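Search this site
Search
Menu

Frequently asked questions: the Cludanholm seabird survey

We use cookies to remember your settings. Accept / Manage

Where is Cludanholm?

Cludanholm is a small uninhabited island with cliffs on its north and west sides and rough grazing on top. The boat from the mainland pier takes 90 minutes in fair weather. There is no regular ferry, and the only building is the survey hut above the landing.

What do you survey?

We follow the breeding numbers of puffins, razorbills, guillemots and storm petrels. The puffins get most of the attention because their numbers have fallen furthest. Last season we recorded 931 occupied puffin burrows across the whole island. Kittiwakes are logged when they nest on the western cliffs, but they have their own count and are not covered on this page.

Why are the puffins declining?

Food is the main problem. Sandeels have become scarce in the waters nearby, and adults are coming back with smaller fish, or with species that chicks find hard to swallow. Rats are the second worry. They reached the neighbouring island some years ago and could cross on a boat or in a bale of fodder. We have no evidence of rats on Cludanholm so far, but wax blocks are checked for tooth marks all year.

How do you tell whether a burrow is in use?

Signs at the entrance include fresh digging, droppings, feathers and dropped fish. These are enough for most burrows. In the study plots we also check for an egg or chick, once in May and again in July. A burrow that looks used in May and is empty in July is entered as failed, unless the chick was old enough to have left.
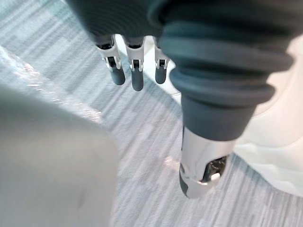

Imo Magnusson

Is the survey harmful to the birds?

Any visit causes some disturbance. Puffins are most likely to desert in the first days after laying, so no one enters the plots at that stage. Storm petrels are surveyed by playing a recorded call at the nest entrance and listening for a reply, and the birds are left where they are. Work stops in heavy rain and when gulls are gathering over a colony.

Can I visit the island?

Landing is allowed from August until the end of March without a permit. During the breeding season you need written permission, which is normally given only to survey workers and to the grazier. You may watch from a boat at any time, but please keep at least 200 metres from the cliffs and do not sound a horn.

Can I bring my dog?

No. Dogs are not allowed ashore in any month.

What should I check before landing?

Empty your bags on the mainland and look through them for rodents, seeds and soil. Food must travel in sealed tubs with hard lids. Boots should be scrubbed clean, including the treads. If you find a rat or mouse on board, do not land. Tell the skipper and return to the pier.

What is Pukar?

Pukar is the name of our sightings database. It holds the burrow records, the petrel replies and the reports sent in by boat crews. Anyone can search the summary tables. Exact burrow positions are held back to protect the birds, and can be released for research on request.

I have seen a puffin with rings on its legs. What should I do?

Note the colours on each leg, reading from top to bottom, along with the place and the time. A photograph is useful even if it is blurred. Send the record through Pukar and leave the bird alone. If the bird is dead, send the number on the metal ring as well, and do not touch it with bare hands.

When are the results published?

The season's figures go on the website in November, once the July checks have been compared with the earlier ones. The full report covers 4 seasons at a time. Older reports are kept as scanned copies, and one or two have pages missing.

How do I report something urgent?

Oil on the water, a grounded vessel or a suspected rat should be reported to the site office by telephone at once. The form in Pukar is only read on a Tuesday.

Sign up to our newsletter
Your email address
Subscribe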